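Quick one because the kettle's on and I've got to be out the door by 12.

So the cups. We were meant to be sorting them for the summer party in July and instead the foam blocks came out, again, and that was most of the morning gone. Amna wanted a tower. Fine. Big green arch at the bottom, two yellow pillars, then whatever was nearest. I said the purple one with the notch should go lower down, was told no, it goes on top. OK then.

Did get the cups and bowls stacked at least. Napkins still to fold. Vivek reckons 100 paper cups will do us, I think not, kids put one down and take a new one every time – you lose track by the second jug of squash.
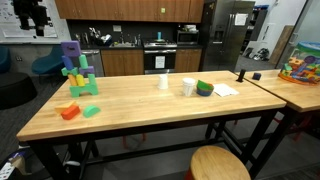 Anyway the bowls. I want the coloured ones out for the little ones and not the good china, which lives in the top cupboard and can stay there. Blue, green, orange, they all pick a favourite and then theres a row about it. Last year Kanchan had the idea of handing them out with eyes shut. Worked for about a minute.

Wooden tables are holding up well, pushed together they seat plenty. They want oiling before the party though, must ask Rimantas what he used on his. Something from Drescombe, I think, in a tin.

Still to do – puzzle pieces (are there any missing? definately), find the big jug, ring Yevdokiia back about the cake. She's offered lemon. Yes please.

Right, kettle. More when I've got five minutes.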